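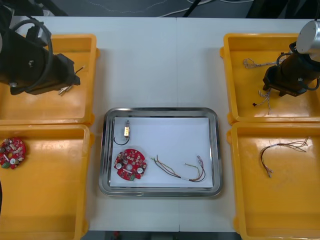 Materials Workshop, Inks and Paper Bench

November, late morning
Posted by Thiện Đàm

Walnut ink, second try. The first batch went moldy over the break and I poured it out without writing anything down about it, so this time I'm keeping notes as I go, and whoever uses the bench after me can add theirs underneath.

Hulls came from the big tree behind the Toprak building. They were already black and mushy, a lot of them with maggots, and I just rinsed the worst off and carried on. I wore the blue gloves and still have brown thumbs (there's a split in the left one, box is going in the trash). Weighed out 900 grams of hull, no shells, and put it in the enamel pot with enough rainwater to cover. Please don't use the enamel pot for tea anymore!

Simmered it two hours with the lid half on. Smells like wet leaves and shoe polish, which I kind of like, but I had complaints from down the hall so next time I'll do it with the big window open. The color at the end of that was a good dark brown on scrap, a little redder than I remember from last time. I let it sit in the pot over lunch, then strained through an old pillowcase. Squeezing the pillowcase is the worst part. It went up my sleeve.

After straining it was still thin, so back on the heat, low, until the level had dropped to somewhere near the second rivet on the handle. I know that's a terrible unit. Somebody has walked off with the measuring jug.

Split the result into six jars. Half got gum arabic, half didn't, and I put a clove in all of them because that's what my old bookbinding teacher did and I've never dared leave it out. Labels are in pencil on masking tape. One of the lids is from a pickle jar and doesn't match its thread very well, so keep that one upright.

Tried them all on three papers. The Starker sketch pad is the one everybody has, and the ink feathers on it badly without gum, spidery little hairs off every stroke. With gum it behaves. On the Vaton hot press it sits up on top and takes forever to dry, and I smeared a whole line of nice lettering with my cuff (same sleeve, by now beyond saving). My favorite was the leftover ledger stock, which is thin and a bit crackly and gives a lovely pooled edge at the bottom of each downstroke. We're nearly out of it and I don't know where it came from. If you do, write it here.

Dip pen was fine. Brush was better. I did not put it in a fountain pen and neither should you, there's grit in this stuff no matter how often you strain it.

Thought about iron. A pinch of ferrous sulfate is supposed to push it toward a cold gray-black, and I have the Dimer tub in the cupboard, but the lid was rusted on and I gave up after skinning a knuckle. Will bring pliers. If it opens, I'd like to try it on only one jar and leave the others alone, so I have something to compare against in the spring. I also want to tape strips in the south window with half of each one covered in foil. Walnut is meant to hold up in light pretty well, and I'd rather see it on our own paper than take a book's word for it.

Things still bugging me: the redness (older hulls? the pot?), a skin that had already formed on the gum jars when I came back from washing up, and whether the rainwater matters at all. I could run a small pot with tap and find out, but I've had enough of squeezing for one month.

Jars are on the shelf under the clock. Leave them up to two weeks before judging the color, and give them a swirl if you're passing. Don't shake the pickle lid one.

Afternoon, added: washed the pot with baking soda and it's still brown inside. So is the sink. Sorry.

Recent entries
Oak galls: crushing, soaking, waiting
Wheat paste that doesn't go lumpy
Recutting the goose quills
Why the blotter pile is damp

Contact the bench | © Materials Workshop | Back to top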